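**Kiltwood** is a mail-order and warehousing district on the eastern side of the town of Kurian. It covers 39 acres between the freight line and the river road, and most of its buildings are used for storing and shipping household goods.

## History

The land was pasture until the rail spur opened. The first warehouse was put up by Pascal Heitmann, a seed merchant who needed dry storage close to the tracks. He sold by catalog to farms across the county, and by his third year he employed 25 packers. A flood in July of that year ruined the ground floor, and later buildings were set on raised brick footings.

Heitmann's firm was sold to Stomis, a dealer in kitchenware and tools, which added a loading yard and a row of workers' houses on Ninda Street. Catalog sales fell when chain stores reached Kurian, and several warehouses stood vacant until the town bought them.

## Present use

The district has 18 warehouses in use and about 700 jobs. Harish Nambiar, an architect, drew up the plan under which the older brick fronts were kept and the interiors rebuilt. Goods are held mainly on pallets, on shelving, or in open bins.

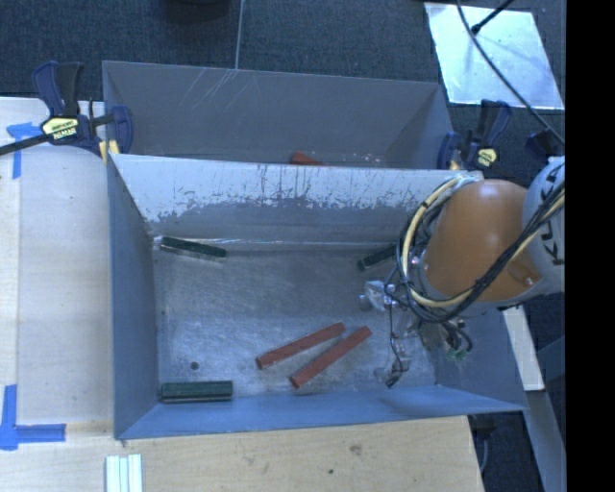 *Gray metal bins and a KUKA robot arm.*

Trucks enter by the north gate and leave by the river road. Ninda Street is closed to heavy vehicles. The rail spur is still in place but carries no regular traffic.

## See also

- Kurian freight line
- Ninda Street houses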